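The hand is on the bench, come say hi

2019-08-13

Good news from the back corner of the Drundness workshop: the Jerkine build has fingers! Bohdan Romaniuk and I have been picking away at this robot hand since April, mostly evenings, mostly with cold coffee, and last night we finally had all five digits on and the lights going.

I'd gotten used to seeing it in pieces in a shoebox (two shoeboxes, if you count the screws), so I'm a little giddy about it. Bohdan wanted the shell plain gray and I wanted green. He won. I'll admit the blue lights look great against it, especially the ring at the end of the thumb, which was a real pain to wire. We went through 69 crimp connectors on the whole hand and I think I ruined half of them. 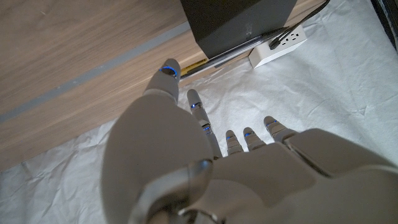

What's next

Wrist work, mainly. Adelino Patrício has offered to look over our control code, which is up to 2,299 lines and has comments in it that only make sense to me at midnight. After that we want to try picking up small blocks of wood, then maybe a mug, if somebody donates one they don't love.

We've spent $207 of our own money so far, and the shop has been kind about letting us hog the bench. If you have any thin flexible cable lying around, black or gray, drop it in the Jerkine bin by the door. We're in most Thursdays after dinner, and you're welcome to pull up a stool and tell us what we're doing wrong!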